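Simau: Frequently Asked Questions

Simau is a method for learning grasp selection in clutter from demonstrations recorded with a hand-held gripper. The questions below are the ones we receive most often from people who have read the paper or tried the code. Last revised December 2021.

What problem does the method address?

Picking a named object out of a dense pile and lifting it clear without dragging its neighbors. Most grasp planners score a contact pair by force closure alone. In a pile, many high-scoring pairs cannot be reached, and many reachable pairs disturb other items. Simau scores the contact pair and the approach path together.

Why use a hand-held gripper for the demonstrations?

The fingers and the wrist-level view are the same in training and at deployment, so no retargeting step is needed. An operator can also work in places where mounting an arm would take a day. The cost is that human wrists reach poses the arm cannot. We filter those out with an inverse kinematics check before training.

What does the training data contain?

Each episode has video from the gripper, finger opening width, and an estimated six-degree-of-freedom pose. Episodes were recorded in 14 homes and workrooms. Operators were told which object to pick and nothing about how to pick it.

How are hollow objects handled?

Rings, rolls, cups and tubes allow two families of grasp. An outer grasp spans the full diameter. A wall grasp puts one finger inside the hollow and one outside, and closes on the wall. The policy represents these as separate modes and commits to one before the final approach. An earlier version averaged them, and the inner finger landed on the rim.

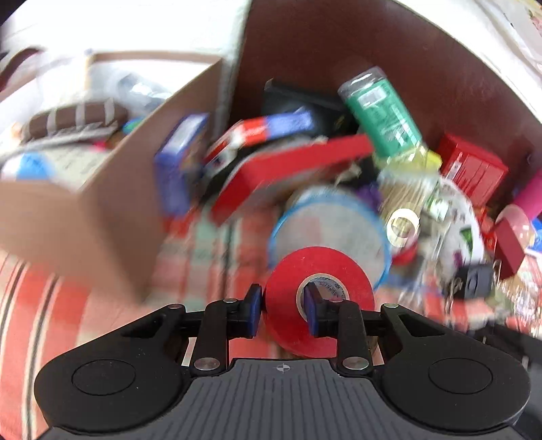 Myrto Karamanlidis
Research engineer, grasp modeling, Simau project

The roll of red tape is held by a wall grasp, with the right fingertip in the core and the left against the outer edge. For an object of this shape the wall grasp needs a much smaller finger opening than the outer grasp, which matters when other items are packed close on both sides. It also leaves the load off center. The model does not treat this as a penalty unless the predicted torque exceeds a limit set in the config file.

Does the method need object models?

No. It takes the image, the current finger opening and a target mask. The mask can come from any segmenter. Results degrade when the mask fills in the hole of a ring-shaped object, so check this first if you see poor results on tape or bangles.

How well does it work?

On the Ploltodari test split, which holds 17 piles not seen in training, the joint score outperformed the contact-only baseline on both pick success and neighbor displacement. The gain is largest for hollow objects and smallest for flat boxes. Full tables are in the paper by Karamanlidis, Erdem and Prasertsri.

What are the known failure cases?

Clear packaging is the main one. Depth from motion is unreliable on crinkled plastic, and the approach path may pass through it. Soft cloth under the pile is another: a fingertip can catch a fold and pull it. Thin loose items such as sticks or skewers are outside the scope of the current model.

What happens with motion blur?

Frames above a blur threshold are dropped from pose estimation but kept for policy training. Removing them from both made the policy worse during fast approaches.

Can I use a different gripper?

Any parallel-jaw gripper with padded fingertips should work after fine-tuning. Fingertip thickness is the important parameter, as it decides which cores and openings the inner finger can enter. Sinan Erdem maintains the conversion script.

How long does training take?

The released model was trained for 11 hours on a single workstation with six GPUs. Fine-tuning for new fingertips is much shorter and runs on one.

Where do I report a problem?

Open an issue in the code repository and attach the episode log. Questions about data access go to Kalliopi Petridis.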